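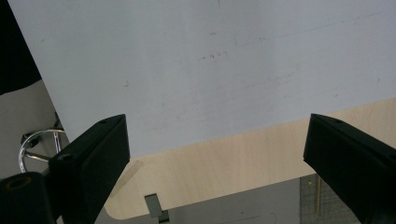
第117期 · 特别报道

手把手教机器人干活,教会的到底是谁

本刊记者 发自 Punimlow
三月
最后更新:三月,下午4时
884 次分享 · 117 条评论

先说一个动作。把一块板盖到另一块板上,边对边,留出一条固定宽度的木头不盖,放平,松手。

在 Punimlow 的这间工房里,我看一位操作员做了一个上午。她用的是一把手持夹爪,样子有点像加油枪,前面伸出两根黑色的夹指,握把上有扳机,扣下去夹指合拢,放开就张开。夹爪上带着摄像头,对着夹指的方向,手走到哪里它看到哪里。她伸手,夹住,抬起,挪过去,对齐,放下,张开夹指,退开。然后把板拿回原处,再来一遍。

拿回原处那一下不算数。公司管这叫“复位”,录制在她退开时就停了,等她重新摆好,踩一下脚踏板,录制又开始。所以在数据里,世界是这样的:板子总在该在的地方等着,有人把它盖好,然后世界消失,再出现时板子又在那里等着了。

这间工房属于 Cestside,一家做机器人示教数据的公司。它的客户是另一家公司 Ông,做板式家具。两家合作的目标是让一套叫 Osero 的双臂系统学会装配线上几个琐碎的工位:盖板、插木销、翻面、把零件归到料盒里。按照 Cestside 的说法,这些活以前要请工程师写程序,一个工位写几个星期,换一款柜子又得重来;现在只要找人示范,机器看会了就能干。宣传页上的句子更短:“你会做,它就会做。”

我对这句话有意见,这篇文章基本上就是在讲这个意见。

题图是从夹爪自己的视角看出去的样子。上面压着一大块白色的板状东西,斜着,盖住了底下浅色木板的大部分,只剩下边一条露在外面;两根黑夹指张得很开,指尖正好停在白色和木色的交界上。白面上有几道刮痕和一小排褐色的擦印。我第一次看到这类画面时想的是,要是只给我看这个,叫我猜接下来手该往哪边走,我猜不出来。往上推?往下拉?已经放好了,还是刚要去拿?我问了采集组的主管,她说单独一帧当然看不出来,模型看的是连续的画面,还有夹爪的位置和开合。

这话没错。可我后来发现,很多关键的东西在连续的画面里也看不出来。

比如力气。那位操作员放板的时候,手腕会往下压一下,很轻,压完还会往左带一点。我问她为什么。她想了一会儿说,板子有点翘,不压一下,松手以后会弹开。往左带呢?她说没有往左带。我请她再做一遍,她又带了。她自己看了回放,笑起来,说以前在服装厂铺布,铺完要抹一下,大概是那时候留下的。

这个抹一下的动作,进了数据。机器会学它,还是把它当噪声平均掉?我拿这个问题问了三拨人,得到三种回答。采集组说会学,这是“人的技巧”。算法组说大概会被平均掉,这是“人的习惯”。Ông 那边负责产线的人说他不关心,板子对齐了就行,最好别在漆面上蹭。

同一个动作,到底是手艺还是毛病,要看问的是谁。数据里没有一栏写着这个。

示教这件事并不新。工业机器人刚进工厂那阵子,喷漆的机械臂就是让老师傅抓着走一遍,记下轨迹,以后照着重放。焊接工位上到今天还有人拿着示教盒一个点一个点地按。那种办法很笨,笨得很坦白:它记下什么就放什么,工件挪了位置它照样焊在空气里,出了事谁都知道该去挪工件。

现在的做法,多了一层东西。示范不再直接重放,而是喂给一个模型,由模型去琢磨“看到这样的画面时手该怎么动”。好处是工件挪一点它也跟得上,这一点我亲眼见过,下面会说。坏处是它为什么这么动,没有谁能指着某一行说清楚。从前的毛病是死板,现在的毛病是说不准。对于一条要按节拍走的产线,我不敢肯定后一种毛病更好对付。

工房里有4个采集工位。其中2个用手持夹爪,另外两个用遥操作:操作员坐在一张桌子后面,握着一对小号的主动臂,隔着几步远,一对大臂跟着做同样的动作。我在两种工位上都试了试。

手持夹爪容易上手,几分钟就觉得是自己的手,只不过变成了两根指头。你会很快忘记它和手的差别,问题也出在这里。人拿着夹爪,肩膀、腰和脚都在帮忙。够不到,就往前挪半步;角度别扭,就侧过身子。机械臂的底座是拧死在台面上的。于是人轻轻松松完成的一条轨迹,放到机械臂上可能伸不过去,或者要把肘部拧成一个会撞到自己的姿势。采集组因此在地上贴了胶带,要求站在胶带后面,不许挪脚。我看了半天,胶带边上全是鞋印。

遥操作没有这个问题,人做得到的就是机器做得到的,因为本来就是机器在做。代价是慢,而且累。我坐上去试着盖一块板。主动臂没有力反馈,板碰到台面那一刻手上什么也没有,只能靠眼睛看。看也看不准,视线被机械臂自己挡着。我第一次把板的一角顶进了木板底下,第二次夹得太紧,板在夹指间转了个方向。旁边的操作员很客气,说新手都这样,练一个星期就好了。

练一个星期。这几个字应该写进宣传页。“你会做,它就会做”,前面要加上:你会做,然后你学着用另一种别扭的方式再做一遍,练到不别扭,然后重复很多很多遍,它也许就会做。

盖板这一项,到我离开时一共录了884条示范,其中117条被剔除。我要求看剔除的那些,公司答应了,这一点值得表扬,别家未必肯。

被剔除的原因写得很简略:掉落、超时、遮挡、重复抓取。我在屏幕前看了一个下午。掉落的确实掉了,没什么可说。让我在意的是“重复抓取”这一类。画面里,人第一次没夹稳,板滑了一下,她松开,退一点,换个位置再夹,夹住了,盖好。从头到尾很顺,板也对得很齐。它被剔除,理由是动作不干净。

可是这恰恰是我最想让机器学的东西。一个工人值钱的地方,一大半在于东西没按预想来的时候他怎么办。把这些删掉,留下的全是一次成功的示范,机器看到的就是一个从来不出错的世界。等它自己第一次夹滑了,它所有的老师都没教过下一步。

我把这话对主管讲了。她说她同意,剔除标准是早期定的,那时模型小,带纠错的数据放进去会让它犹豫,夹一下松一下,停在那里不动。现在的模型据说能吃得下这种数据,标准却还没改,原因是标注合同里写的就是旧标准,改标准要重新谈价钱。

所以机器人学到什么,有一部分取决于合同怎么签。我在别的行业也见过这种事,倒不意外。

再说那次演示。Ông 的人来看进度,Osero 在台子上盖板。料是事先放好的,台面收拾得很干净。机器把板夹起来,移过去,停了一小会儿,放下,张开夹指。对得很齐。有人伸手把底下的木板往旁边推了一截,再来,它跟过去了,还是对得齐。屋里有人鼓掌。老实讲我也觉得挺好看,传统的重放做不到这个。

我举手问能不能把窗帘拉开。他们一直拉着窗帘,开着顶灯。主管说可以。窗帘拉开,下午的光斜着照到台面上,白板的一半亮得发白。机器伸过去,在板的边缘上方悬着,往左移一点,往右移一点,又往左移一点。然后它自己停了,屏幕上没有报错,就是停着。等了一阵,有人把窗帘拉上,它动了。

事后算法组的人跟我解释,数据里所有示范都是在顶灯下录的,光照是下一阶段的内容。我问下一阶段要录多少,他说这要看效果。我问如果厂房的天窗在不同季节光不一样呢,他说那也是要覆盖的。我问地面颜色、台面新旧、板面上有没有划痕呢。他说理论上模型见得足够多以后会自己学会忽略无关的东西。

我记下了“足够多”三个字。这次采访里,每一个我觉得难的问题,最后都落到这三个字上。光照不行,多录。纠错不行,多录。换一种板,多录。它当然可能是对的,语言模型那边的经验摆在那里,多确实有用。但文字是现成的,几十年里人们已经免费写好了放在网上。盖板的示范没有谁顺手写好放在哪里,每一条都要一个人站在胶带后面,伸手,夹住,抬起,挪过去。

这就要讲到人。

采集员大多是附近招来的,有的以前在服装厂,有的在快递站分拣,还有一个在美甲店做过,手特别稳,大家公认她的数据最好看。工资按合格条数算,加一点底薪。在这种算法下,没人愿意慢慢做,也没人愿意试新的抓法。我看到工位旁边贴着一张手写的小纸条,是老员工给新员工的提示,其中一条是“不要花样”。

美甲店来的那位跟我聊了几句。她不觉得这活有什么不好,坐着站着可以换,空调也足,比闻甲油强。她只是奇怪,为什么每天要把同一块板盖上去那么多回,而从来没有人来问她怎么盖比较好。她觉得料架放高一点会顺手得多,说过一次,回答是料架高度要和客户产线一致。后来她知道客户产线的料架是可以调的。

我去 Ông 的车间看了。盖板那个工位上,一个工人带着一副自制的木头靠山:两根木条钉成直角,板往角里一顶,自然就齐了。他一边做一边跟对面的人讲话,眼睛基本不看手。我问这靠山是谁做的,他说早就有了,他来的时候就在。

一副靠山,两根木条,几颗钉子。它把“对齐”这个需要看、需要判断的事情,变成了“顶到底”这个只需要推的事情。制造业一百多年来对付难题的主要办法就是这个,把活改容易,让谁来做都错不了。有了靠山,最便宜的气缸也能完成盖板这个动作,用不着摄像头,也用不着模型,拉不拉窗帘都一样。

我把这个问题带回 Cestside:为什么不用靠山?对方的回答我觉得还算诚恳。他们说盖板只是入门题,选它是因为容易判断对错;真正的目标是那些做不了靠山的活,软的、散的、每次都不一样的,比如理线、套布套、从一堆五金件里挑出对的那个。先在盖板上把流程跑通。

好,那就按这个说法来衡量。假如盖板是入门题,那么拿盖板的结果去证明能做理线,就说不通。演示里机器跟着木板挪动重新对齐,证明的是它能应付木板挪动。软的东西它没碰过。可是我在 Cestside 给投资方看的材料里读到的句子是“已验证对产线变化的适应能力”。产线变化有一千种,验证过的是其中一种,前提还是拉着窗帘。

这里还有一件事,业内人都知道,外面的人不大清楚。遥操作既可以用来录数据,也可以直接拿来干活。一个人坐在后面握着主动臂,前面的机器看起来就是自己在动。视频里如果不写明白,观众分不出来。我问 Cestside 他们对外的视频有没有这样拍过。回答是,所有视频都会标注。我翻了他们主页上能找到的,多数标了,标在结尾,白字,停留很短。有一段叠毛巾的没有标。我去问,他们说那段是早期的,会补。截稿时我又看了一次,还没有补。

我不认为这是存心骗人。更像是这一行里大家都默认了的一种写法,好比餐馆菜单上的照片。可是菜单照片骗到的最多是一顿饭钱,这种视频影响的是一家工厂要不要砍掉一条线上的人。Ông 的产线负责人告诉我,他们老板就是看了一段视频之后决定谈合作的。是不是叠毛巾那段,他记不得了。

还有一种更体面的用法,叫“人在回路”。机器自己做,卡住了就呼叫远处的人,人接过来遥控几下,解了围再还给它,接管的过程同时录下来当新数据。听上去两头都占便宜。我在工房里看到了这套东西的试运行:一个操作员盯着几块屏幕,哪块闪就去接哪块。她面前的记录表上,“接管原因”一栏写得最多的两个字是“发呆”。

我问她,机器发呆的时候,你接过来,是做什么?她说,有时候什么也不用做,晃它一下就好。

晃一下。我想象了一下这条数据:画面没变,板没变,夹爪往左晃,往右晃,然后一切顺利。模型会从里面学到什么,我实在不知道。算法组的人听我转述以后也沉默了几秒,说这种应该筛掉。目前还没筛。

写到这里应该替他们说几句。用手教机器这条路,我并不觉得是死路。有些事情,人会做而说不出来,写程序的前提恰恰是得说出来,示范绕过了这一关。看操作员用夹爪把一根细木销从料盒里挑出来,在指间转正,插进孔里,你会明白,要把这个写成规则有多难受。Osero 插木销的成绩比盖板差得多,但它确实自己插进去过,我在场,窗帘拉着。几年前这是做不到的,或者说要花大得多的价钱才做得到。

手持夹爪这件工具本身也挺聪明。它便宜,可以带出工房,带到厨房、仓库、别人家的车间去录。摄像头装在夹爪上,换一台机械臂,只要前端是同样的夹指,看到的画面就差不多,数据不至于报废。搞过机器人的人都知道,换一台设备,从前的东西全部作废,是多么平常的一件事。就冲这一点,我理解为什么那么多团队往这边挤。

我怀疑的是挂在它前面的那句话。“你会做,它就会做”把几件事抹平了:示范和学会之间有一段路,学会和可靠之间又有一段,可靠和比两根木条划算之间还有一段。每一段都要花钱,花的大部分是人工。公司报价单上,人工写在“数据”这一项里,读起来像原料,像电费。我问过产线负责人,他签字时知不知道“数据”指的是有人在隔壁镇上把同一块板盖几百遍。他说他以为是软件生成的。

那么账该怎么算?我试着和他一起算过,没算出来,缺的数太多。只能列出该问的问题,他后来把它们抄进了自己的本子,我也抄在这里,给正在谈类似合同的人参考。

一是成功怎么定义。板盖上了就算,还是要在公差以内,还是要公差以内并且漆面没有蹭痕?盖歪了自己又调正,算成功还是失败?人碰过一下呢?

二是试了多少次,在什么条件下试的,由谁摆料。摆料的人如果就是录数据的人,他会不自觉地摆成机器喜欢的样子。我在工房里就看到过,演示前有人用手指把板轻轻拨正了一点,他自己未必意识到。

三是坏了谁来复位。示范里世界会自己恢复原样,产线上不会。一块板掉到地上,机器不会弯腰。只要旁边还得站一个人等着捡板,这个人的工资就要算进去。

四是换款怎么办。柜子改尺寸,是接着用,还是补录一点,还是重新来?补录归谁出钱,归谁的数据,将来能不能卖给别家?Ông 的合同草稿里写着,在其车间采集的全部示范归 Cestside 所有。车间里那位带着靠山干活的工人,也被请去录过两个小时。他拿的是当班工资。有没有人跟他说过录下来的东西去了哪里,他说好像签过一张纸。

五是,有没有想过两根木条。

我离开前又去工房看了一眼。快下班了,靠窗的工位还在录。公司最近把窗帘拉开了,大概是“光照是下一阶段”提前了一点。操作员眯着眼,光打在白板上,她换了个角度看夹指,脚往前挪了半步,越过了胶带,把板放下,压一下,往左带一点,松开。

这一条后来算合格。

(文中涉及的合同条款以采访时所见草稿为准。Cestside 在截稿后来函表示,剔除标准正在修订,“重复抓取”类示范将单独保留。来函没有提到叠毛巾那段视频。)

884 次分享 · 117 条评论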